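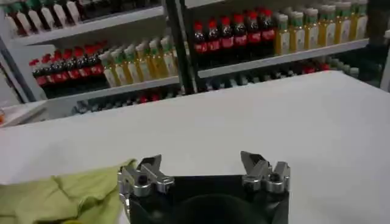 **1/**
10月に、Zinmontの見学会に行ってきました。ロボットのアームで布を扱う研究をしている会社です。日本語で長い感想を書くのは久しぶりなので、少しずつ投稿します。変な表現があったら、やさしく教えてください。

**2/**
私はホテルのシーツやタオルを洗う工場で働いています。洗う機械と乾かす機械は大きくて立派ですが、そのあとの、山の中から布を一枚取って広げる作業は、今でもほとんど人の手です。ですから「布」という字が案内にあるのを見て、すぐに申し込みました。

**3/**
参加費は2,000円でした。お茶と、ロボットの絵がついたクリアファイルがもらえます。最初は高いと思いましたが、質問の時間がとても長かったので、今は満足しています。

**4/**
会場はRendgateという建物の二階です。駅から歩けますが、入り口が裏側にあって、私は一度通り過ぎました。来年行く方は、自転車置き場のほうから回ってください。表のガラスのドアは開きません。

**5/**
見学のグループは順番に部屋を移動します。私たちのグループは午後1時半からでした。最初の部屋は説明だけで、スライドの漢字が多く、私には少し速かったです。「把持」という言葉をそこで初めて覚えました。「はじ」と読みます。つかんで持つことです。工場では誰も使いません。「つかみ」と言います。

**6/**
次の部屋で、アームが動くところを見ました。白い大きな机の上に黄緑色の布があって、後ろの棚には飲み物のボトルが並んでいます。コーラの赤いふたと、黄色い飲み物の緑のふたが目に入って、私は正直に言うと、のどがかわきました。

**7/**
アームは左と右の2本です。先についている手は、黒い本体に銀色の金属の指が向かい合っている形で、思ったよりずっと簡単に見えました。人間の手に似た五本指を想像していたので、少し驚きました。

**8/**
担当の方に「なぜ五本指ではないのですか」と聞きました。「指が多いと、直すところも多くなります」という答えでした。工場の保全の人が聞いたら、深くうなずくと思います。

**9/**
動かすソフトの名前はSkutonだそうです。カメラで布を見て、どこをつまむか決めます。箱やボトルなら形が変わりませんが、布は一回さわると、もう前と同じ形ではありません。毎回、新しい問題を解くようなものだと説明されました。

**10/**
この話は、私にはとてもよくわかります。新人さんにタオルのたたみ方を教えるとき、一番時間がかかるのは、たたむことより、角を見つけることです。角さえ見つかれば、あとは手が自分で動きます。角が中に入っていると、ベテランでも布を二、三回振ります。

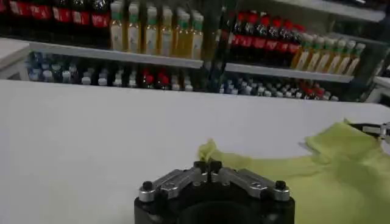

文・写真:Janaína Aguiar(ジャナイナ・アギアル)/10月の見学会にて

**11/**
角の話の続きです。布がくしゃっと置かれているとき、どの山が角で、どの山がただのしわなのか、見るだけでは判断しにくいです。私も近くでじっと見ていましたが、自信を持って「あそこです」とは言えませんでした。仕事では、たぶん目より指で探しているのだと思います。

**12/**
指の感覚について聞いたら、今の手には細かい感覚のセンサーは入れていないそうです。どのくらい開いているか、どのくらい力がかかっているかはわかる、とのことでした。手袋を二枚重ねて仕事をする感じでしょうか、と私が言ったら、担当の方がメモを取ってくださって、うれしかったです。

**13/**
練習の記録は、この布だけで1,232回分あるそうです。失敗した回も消さないで残します。「どう失敗したかも大事な資料です」と言っていました。うちの工場では、失敗したシーツは黙ってもう一度洗います。

**14/**
時間のことも書きます。布を一枚広げて、たたんで、横に置くまで、目標は80秒だと聞きました。工場の速さを知っている人には、長く感じるでしょう。私のラインでこの速さだったら、昼までにかごの山で部屋に入れなくなります。

**15/**
でも、そのことを言ったら、担当の方は全然いやな顔をしませんでした。「実際は何秒ですか」「濡れているときと乾いているときでは違いますか」「大きいシーツは一人でやりますか」と、反対にたくさん質問されました。見学に行ったのに、私が見学されているようでした。

**16/**
ちなみに、大きいシーツは二人でやります。相手の人と呼吸が合わないと、片方の角が落ちます。2本のアームも、一つのコンピューターが両方を動かしていても、やはりタイミングが難しいそうです。片方が引くのが早いと、もう片方の指から布が抜けてしまいます。

**17/**
小さい不満も一つ。見学の線が机から少し遠くて、後ろの列の人は指の先がよく見えなかったと思います。横に画面を一つ置いて、手元を大きく映してほしいです。アンケートにもそう書きました。漢字を間違えて、一度書き直しました。

**18/**
最後の部屋では、Leiteという運搬用の台車も展示していました。ポルトガル語で「牛乳」という意味なので、私だけ笑ってしまって、説明の方に理由を聞かれました。意味はご存じだったそうです。最初の試作の色が真っ白だったから、この名前になったと教えてくれました。

**19/**
Leiteは、棚の間を自分で走って、かごを運びます。工場で先に役に立つのは、こちらかもしれません。濡れたタオルのかごは本当に重くて、私の腰は毎年少しずつ文句が多くなっています。ただ、床の排水の溝を越えられるかどうかは、まだ試していないそうです。うちの床は溝だらけです。

**20/**
母に電話でこの話をしたら、「あなたの仕事はなくなるの」と心配されました。私は、まだしばらくは大丈夫、と答えました。あの部屋にいた人たちは、布一枚のことを私と同じくらい真剣に考えていました。布の話をあんなに長くしたのは、今の職場に入った最初の週以来です。

**21/**
質問をくださった方へ。写真は、見学者用の線の中なら撮ってもいいと言われました。動画はだめでした。子どもさんは小学生から参加できるそうですが、説明の部屋は少し退屈だと思います。

**22/**
追記です。5番に「把持」の読み方を書きましたが、工場の先輩から「漢字は読めるけど、言ったことは一回もない」と返事が来ました。明日の朝の当番で一緒なので、乾いたタオルの端の硬さがどう変わるか、先輩にも聞いてみます。担当の方にメールで答える約束をしています。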